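The Manipulation Software Group at Gundamberg has released version 30 of Trernier, our planning and control stack for wrist-camera arms. This thread summarizes what changed and what remains open. (1/10)

The main change is in how the planner and the controller share time. Previously, Trernier computed a full path, handed it over, and waited. The controller now requests short segments and may reject any segment it cannot track within limits. (2/10)

Rejected segments are returned with a reason code. Kidus Adugna wrote the new code table, and it replaces the single "tracking fault" message that many users asked us to retire. Old log parsers will need a small update. (3/10)

On perception: Lemma, our pose estimator, has been retrained with more dark, low-contrast parts. Matte black surfaces had been the largest single source of bad estimates. Edge highlights were often read as part boundaries when they were only reflections. (4/10)

The retraining set contains 3,439 wrist views. A further 919 were held back for evaluation and have not been used for tuning. Of those, 118 still produce a pose error above our acceptance limit, most of them with the gripper covering a large share of the view. (5/10)

Lemma now reports a confidence value for each axis separately. A plate lying flat may be well located in the plane and poorly located in height, and the planner should be told so. Approach speed is scaled to the weakest axis. (6/10)

Cables remain difficult. The collision model treats a cable as a chain of short capsules, and the chain is refitted at every new view. When a connector rests close to a part edge, the fit can jump between the two. 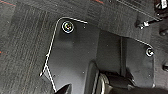
Until this is resolved, the default clearance around any detected cable has been raised, and the planner will request a second view before closing the fingers. Sites that find this too slow can change the setting in the cell profile. (7/10)

Replay tooling has moved to Plaltaser. Recorded runs can be stepped one control cycle at a time, with the segment, the reason code, and the wrist view shown side by side. Runs recorded before version 28 must be converted first. (8/10)

Known issue: canceling a request during a segment handover may leave the arm in hold until the cell is reset. Rafferty Montoya is maintaining the fix, which is planned for the November update. (9/10)

Release notes and the conversion script are in the usual repository. Please file reports against Trernier or Lemma separately, and attach the Plaltaser recording where one exists. (10/10)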